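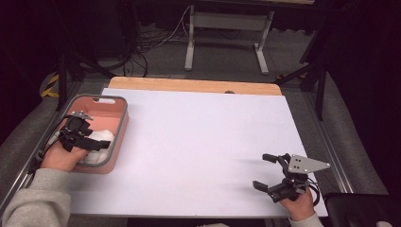
La caja salmón y el trapo blanco, por la tarde.

Junio, casi las siete. Escribo rápido que se me va el bus.

Toda la tarde con trapos. Doblar, meter, sacar, otra vez. El tablero blanco ocupa casi toda la mesa y no queda sitio ni para el café – lo dejé en el suelo y claro, lo tiré. Poco. Sequé con lo primero que pillé.

La caja me gusta, la verdad. El borde gris, el asa recortada. Zawadi dice que en Retamal las hay más grandes, a 34 la pieza. Carísimo. Para trapos sobra con esta.

Lo que no me sale es dejarlos planos. Siempre acaban hechos una bola en la esquina. Bakari los quiere doblados en cuatro, yo con que quepan me conformo. Discutimos un rato, sin ganas. Quedan más de 200 por repasar y mañana traen otra bolsa de Drarnley.

Me duelen las muñecas. Comprar crema. Y llamar a mamá!! que llevo días diciendolo.

Ah – la sudadera gris, lavarla esta noche sin falta, huele a almacen. Cena: arroz de ayer, si queda. Si no, pan con tomate y a dormir.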